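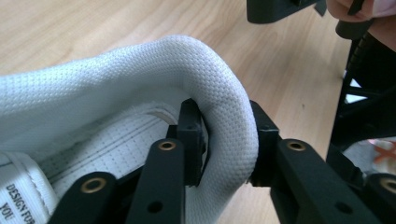

I have ruined more white trainers than I care to admit, mostly by putting them through the washing machine with a load of towels and hoping. So when a friend mentioned that there was a woman at Grundden, the mending shop behind the bus station in Farkthorpe, who spends most of her week on nothing but the soft parts of shoes, I more or less invited myself round. I came with a carrier bag of my own disasters and a long list of questions, and I got a cup of tea and a very thorough telling-off. We talked across one of those pale wooden tables with a fine, honey-coloured grain, the kind that makes anything white look even whiter, and we kept coming back to padded mesh like this, with its tiny dots all over and the grey shadows settling wherever it folds. "People look at the toe," she said. "They scrub the toe and the sole and they're ever so pleased with themselves. Then you look inside round the ankle and it's a horror show."

She didn't want her name in this ("my sister reads everything, I'd never hear the end of it"), so she will have to be she. She has been mending since she left school, first curtains, then bags, then a long stretch of coats at a dry cleaner's called Bestis, and she only came to trainers because a customer burst into tears over a pair. I asked what had happened to them. "Heel had gone through. You know when the lining wears into a hole and the foam comes out in crumbs? It was that. A lovely pair otherwise, hardly a mark on them. He'd had them for his wedding. I said leave them with me, and I had no idea what I was doing, none at all, but I'd done plenty of coat collars and I thought, well, it's a collar."

That is the proper word for it, by the way, and I had never heard it used for a shoe before. The collar is the padded bit around the opening, where your ankle goes in and out. On a running shoe it tends to be a sandwich: something soft and often holey on the outside, foam in the middle, and a lining on the foot side. Once she had told me this I couldn't stop pinching the tops of my own shoes to feel the layers. She caught me at it. "That's how I check them! Pinch and let go. If it comes back up nice and plump you've got years in it. If it stays flat, the foam's had enough, and no amount of cleaning is going to make it comfy again."

So what kills them? I was expecting her to say rain, or mud, or dogs. "Heels," she said straight away. "Treading the back down with your heel when you can't be bothered with the laces. I can tell you who in a family does it just from the row of shoes by the door." I moved my feet under my chair at this point. She noticed that as well. "You do it, don't you? Everyone who comes in swears they don't. Buy a shoehorn. A plastic one costs less than a coffee and you can hang it on the coat hook."

After heels come washing machines, and here I had to own up. I got the carrier bag out and showed her the worst pair, which used to be white and are now the colour of weak tea round the top. She turned them over a few times without saying anything and I felt as if I was at the dentist. "Hot wash?" Yes. "And then on the radiator." Also yes. She put them down. "It's the radiator I'd be cross about. The wash pulls the muck out of the foam, and then the heat dries the outside so quickly that it all gets left on the surface. You get that yellowy line. And the glue doesn't like it. I've had them in where the sole's come away like a slice of bread."

Her own way is slow and a bit boring, and she apologised for it twice. Laces out, insoles out, and knock the dry dirt off with a soft brush before any water goes near it. Then a bowl of barely warm water with a small squirt of washing-up liquid, and a cloth wrung out until it's almost dry. "You dab. Don't scrub it, whatever you do, because mesh has got an edge to every one of those little dots and once you start the fluff going you can't smooth it down again." She goes over it with a second cloth and clean water, pressing each bit of padding against a folded towel to draw the wet out. Then the shoes are stuffed with kitchen roll and left somewhere airy, with fresh kitchen roll put in before bed. I asked about newspaper, as my gran always used newspaper. "On brown shoes, lovely. On white ones you'll be reading the football results off your heel."

The folds are what she is fussiest about. When a padded edge bends, the dirt goes into the bend and stays there, so she opens each crease with her thumb and cleans along it, and keeps it held open while she blots. It's also how she tells a stain from a shadow! I'd never have thought of that, but white padding always looks greyish where it rolls over on itself, and she has had customers point at a perfectly clean crease and ask for it to be sorted out. "I say, hold it up to the window. Now stretch it flat. Where's it gone? And then they laugh, and then they find another one."

We got on to linings after that, and here the coat years really come through. She likes a lining with lines of stitching across it, because the stitches hold the cloth down and it can't ruck up under your foot. She is less fond of the smooth glued sort. "They're fine until they're not, and then it's like having a wet sock in there with you." When she replaces a heel lining she cuts a new piece from a soft, brushed fabric she gets from Acheampong, a remnants place two doors along, and she sews it by hand with a curved needle. It takes her most of an afternoon for the pair. She charges £60 if the foam needs doing too, and she knows perfectly well that plenty of people can get a new pair for that. "I tell them so. I'm not going to pretend. If they're sixty-pound trainers and you're not bothered about them, save your money. It's for when you are bothered."

I asked whether she gets attached to any of them and she got up and fetched her book, a fat red ledger with a number for every job. We were up to 1155 by the time I came in, and she can flick back to almost any line and tell you the shoe. Job 69 was a child's pair with lights in the heels (the lights never worked again, she still feels bad). The one before it was a hiking boot that had been kept in a shed with a family of mice. She won't write down the make unless it matters, only what needs doing, in pencil, with a little drawing of the place. The drawings are lovely and I told her she should frame some. She gave me a look.

There's one thing she always reads, though, and it's any printing inside. Labels, straps, tapes, the lot. Sizes and care symbols if there are any, and then the slogans, which she collects in the back of the ledger. The white one with DESIGN FOR YOU on it in black capitals made her properly laugh. "Design for who? For me? They've never met me. I've got one foot bigger than the other." She is careful around printing all the same. Damp cloth, no rubbing, and nothing with bleach in it, as black lettering can bleed into white fabric, and then you've got a grey smudge for good where there used to be a word.

Before I went I asked what she'd like people to do differently, if she could pick. She thought about it while she was putting my weak-tea pair back in the bag. "Two pairs. That's all. Wear one and let the other one dry out. Your feet sweat, it goes in the padding, and if you put them back on the next morning it's never had a chance." And undo the laces, obviously. She said that one again at the door, rather loudly, as I was going down the step.

She wouldn't take the trainers, in the end. The foam was flat as a biscuit. But she did keep my other pair, the blue ones with the torn tongue, and she says March, if I'm lucky, because everybody wants their shoes done once the weather turns. I've bought the shoehorn. It's on the coat hook.

Grundden takes in shoes, bags and coats over the counter in Farkthorpe. Take the laces out before you go, she says, it saves her a job.

December 6, 2023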